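**The Tromby desk mat, after one September and most of the month that followed**

I bought the Tromby because my desk makes noise. Every cup, every elbow, every dropped pen reports straight to the apartment below, where Maysoun Yammine works nights and sleeps until noon. She has never complained. She has simply started greeting me on the stairs with the exact time I sat down that morning.

So, a desk mat. Mine is the large, in felt, and it cost 19 dollars more than the medium for what looks like a hand's width of extra material.

It arrives rolled. The leaflet says it will relax flat in 12 hours. Mine took 4 days and all three volumes of an encyclopedia of freshwater fish, and one corner still lifts in the evening as if it wants to ask a question. If you have a cat, the corner will belong to the cat.

Once flat, it does the job. A mug goes down with a thud you feel more than hear. Typing is quieter too, though I type like a man stamping passports and there are limits to what felt can do. Maysoun's stairwell bulletins have moved from 7:40 to "sometime after eight," and I take that as a rave.

Crumbs are the weak point. Felt holds a crumb the way my uncle holds a grudge. The leaflet recommends "light brushing," and the brush is sold separately - naturally - so I use an old shoe brush and get most of it. Coffee is worse. Blot fast, use cold water, and accept that the mat now has a map on it.

My friend Blagoje Kneževič swears by the Etden, a stiff wipe-clean sheet that costs less and shrugs off soup. I borrowed his for a week. It's easy to live with and it is loud, and in August your forearms peel off it with a sound I'd prefer not to make on calls. 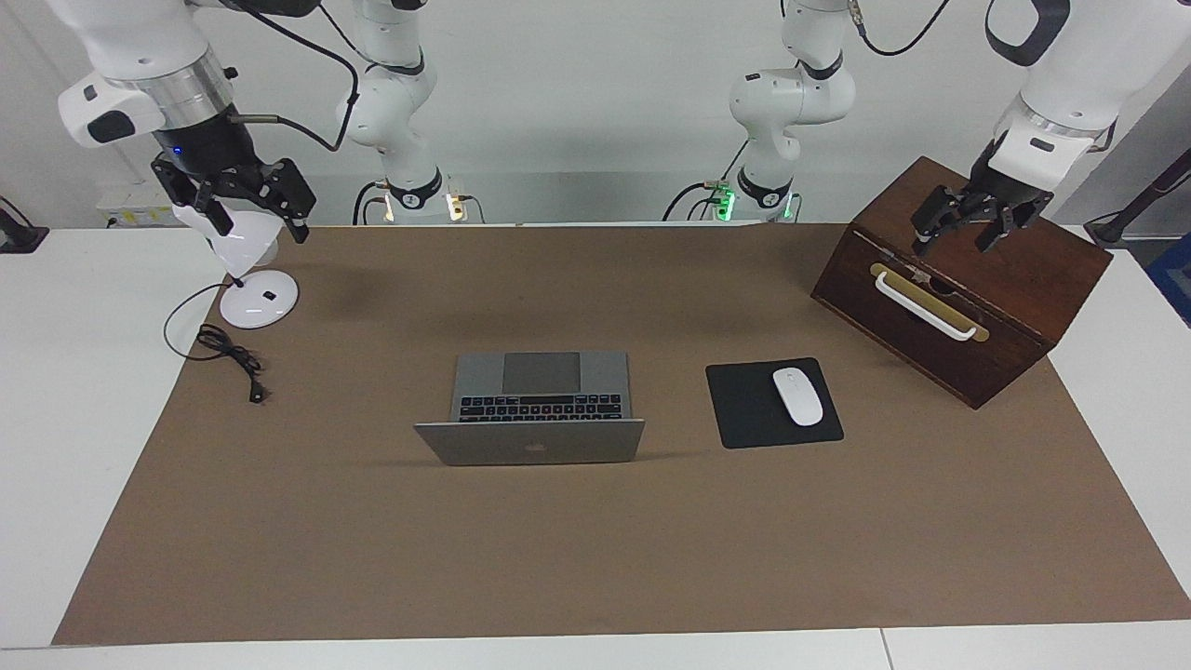
The other thing the Etden has over the Tromby is that a mouse runs properly on it. On felt the pointer hesitates, then leaps, like a deer at a road. I put up with it for a while and then gave in and bought a separate pad, so I now own a mat for my mat.

Dabbas, the office shop in Pesturville, will take the Tromby back if it's unmarked. See coffee, earlier.

I'd buy it again, in the medium, in a darker color. If there's no one sleeping under your desk, get the Etden and spend the difference on lunch. Eat it somewhere else if you went with felt.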